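# Waffle weave vs. terry for kitchen towels – worth switching?

**oaklane_dee** wrote:

I'm finally getting rid of our old terry kitchen towels. They've gone thin in the middle and they leave fuzz on the glasses. I've been trying out waffle weave for a few weeks and I'm trying to decide if I should buy a full set.

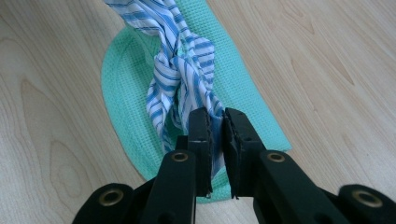 My main complaint with terry was drying time. We have a small kitchen with one window and the towels hang on the oven door handle. By Monday night the weekend ones always smelled sour, even when I'd only used them for hands. The waffle ones dry much faster. What I don't like is that they shrank a lot in the first wash, and the edges pulled in so they don't fold square anymore.

So, questions. Does the shrinking stop? Does anybody line dry theirs? And is there a brand that keeps its shape? I've been looking at Rodberg and Drostar. Rodberg costs twice as much and I can't tell why.

---

**pt_millhouse** wrote:

The shrinking stops after two or three washes in my experience. Waffle cotton is woven with a lot of slack in it, and the first hot wash takes the slack up. After that it mostly stays put. If you want them to fold square, pull them by the corners while they're damp and lay them flat. Takes five seconds a towel.

I have Drostar. No complaints for the money. The hems on two of them came loose and I ran them through the sewing machine.

---

**gravelroad** wrote:

I'll be the one to say it: waffle weave is overrated. It's fine for hands. It's bad for dishes. It snags on everything – fork tines, the grater, the little burr on the edge of my sheet pan. Once a loop pulls you get a long flat spot and it only gets bigger.

Get plain flat-weave cotton, the flour sack kind. They're cheap, they don't leave lint, and you can boil them.

---

**oaklane_dee** wrote:

@gravelroad I have a few flour sack towels and I use them for straining and for covering dough. I find they get soaked after one pot and a couple of bowls. Maybe mine are too thin?

@pt_millhouse good to know about the stretching. I've been putting them straight in the dryer, so I'll try that.

---

**gravelroad** wrote:

Could be thin ones. Some of the ones sold now are closer to gauze. Hold one up to the window, and if you can read the street sign through it, it's for cheese.

They also need washing four or five times before they absorb anything. There's a finish on new cotton that repels water.

---

**hazel_and_rye** wrote:

Same goes for waffle and terry. Wash everything new in hot water with no softener. I never use softener on towels at all. It coats the fibers and then people blame the towel.

We run a lunch counter and go through a lot of these, so I'll give you what I've seen. We had Kubo waffle towels for two years. Washed hot every day, dried on high. They got softer and a bit smaller but they held up. We replaced them over stains, mainly turmeric and beet. The terry ones we had before that were bald by the end of the first year.

I wouldn't pay for Rodberg. We tried a pack. Nice colors, same towel.

---

**sudsy_marten** wrote:

> Nice colors, same towel.

Have to disagree here. Rodberg is a heavier cloth. You can feel it in the hand, and the wells in the weave are deeper. I dry cast iron and big stockpots with mine and one towel gets me through the whole sink. With Kubo I was reaching for a second one halfway.

They do take longer to dry because of that, so if your problem is a damp kitchen it might not be the one for you.

---

**hazel_and_rye** wrote:

Fair enough, ours may have been a lighter line. They were bought from a restaurant supply place and the label only gave the brand.

---

**finch_basement** wrote:

Does weight matter that much? I looked this up when I was buying bath towels. Those run up to 600 grams per square meter, and most kitchen waffle is way under that. I don't know what Rodberg is. Neither listing I checked gave a number, which annoyed me.

On the smell: it's the oven handle. Towels hung there are folded over double and pressed against the door, so the inside layer never gets air. I moved ours to a hook on the side of the cabinet and the smell went away. Same towels, same soap.

---

**pt_millhouse** wrote:

Agree on the hook. Or a rail, if you have the wall for it. I put up a Brikero rail next to the back door and it holds four towels side by side without touching. The screws that came with it were junk, so use your own.

---

**gravelroad** wrote:

A hook bunches the towel up too. It's no better than the handle. Rail is the right answer.

---

**finch_basement** wrote:

It worked for me. I hang mine by a loop sewn on one corner, so it drops in a long point and air gets all the way around.

---

**lowtide77** wrote:

For the smell on towels that already have it: soak in the hottest tap water you've got with a cup of plain white vinegar for 30 minutes, then wash as usual with half the normal soap. Don't put bleach anywhere near the vinegar. I've rescued some pretty bad ones this way.

Half the soap is the important part. Most people use far too much and it doesn't rinse out, especially in a front loader.

---

**oaklane_dee** wrote:

Thanks everyone. I did the vinegar soak on the last of the old terry ones and they came out fine, so they're going in the garage for the car and the dog.

I also moved the towels off the oven door. I don't have wall space for a rail, so it's a hook for now. I know, @gravelroad.

Leaning toward Kubo for every day and maybe one Rodberg for the big pots. Does anyone know if Kubo sells them with the hanging loop already on? I don't have a machine and my hand sewing doesn't last.

---

**hazel_and_rye** wrote:

Ours didn't have loops. The half-size ones might. Check the listing photos, they usually show the corner.

---

**sudsy_marten** wrote:

Rodberg has a loop on the long side, in the middle. It's small – it won't go over a fat hook, so measure yours before you order.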